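The Case for Paying Match Officials Properly

Community sport in the Evcombe district depends on a small number of people who are willing to stand in the middle of a field and make decisions. Last season 1,251 junior and senior fixtures were scheduled across the district. A match without a qualified official is, under the present rules, recorded as a friendly and carries no points. It is the position of this column that the district should adopt a standard match fee, paid from registration income, and that it should do so before the next season opens.

The argument most often heard against a fee is that it would change the spirit of the game. Officials, it is said, have always given their time freely. This is true of some clubs and has not been true of others for many years. Stolletetti already pays its referees from gate receipts. Irex offers fuel money and a meal. Ong, which has no clubhouse and no gate, offers nothing, and has more difficulty than any other club in filling its appointments. The result is an uneven market in which the clubs with the least money receive the least experienced officials, and their players bear the consequences.

A second objection concerns cost. Registrations in the district stood at 1,276 when the lists closed in August. A modest increase in the annual registration, applied equally to every player, would cover a basic fee for every scheduled match. Families are entitled to ask what they receive in return. The answer is a fixture that begins on time, under the control of someone who has completed the course and has been assessed within the past two years.

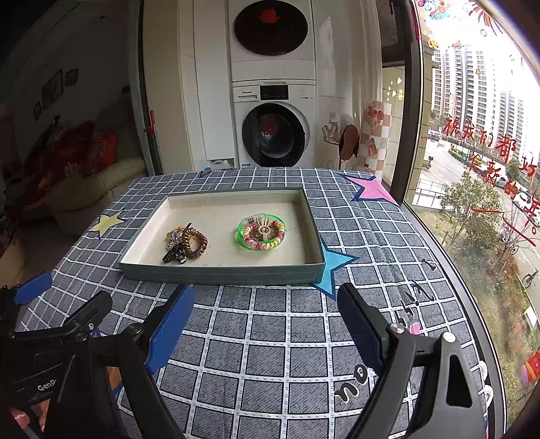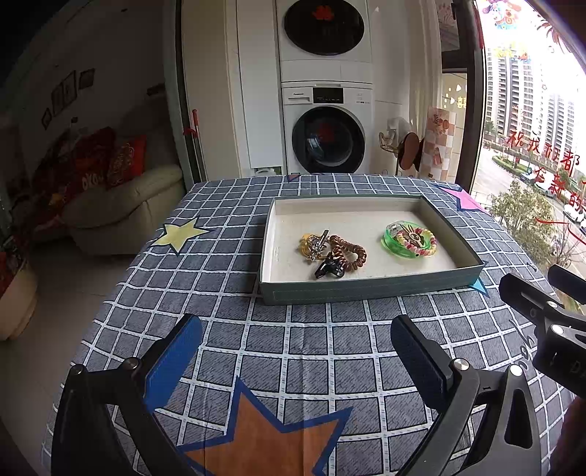

Hair accessories in a shallow tray, and a tablecloth with a star pattern.

Payment alone will not solve the problem of retention. The district currently has 31 active officials, and several of them are under the age of eighteen. Young referees leave when they are shouted at, and a fee does not make abuse easier to bear. Any new scheme should therefore include a clear reporting procedure, with penalties that fall on the club as well as on the spectator. A club that cannot manage its own touchline should lose the right to host.

There is also the matter of appointments. At present, clubs arrange their own officials by telephone, often late on the evening before a match. A central list, published one week in advance, would allow officials to plan their weekends and would end the practice of two clubs approaching the same person. Neighboring districts have operated such lists for some time without great expense.

The district should put a written proposal to its member clubs before registration fees are set. If the clubs prefer a trial, it should run for a full season and should apply to every grade, including the under-tens.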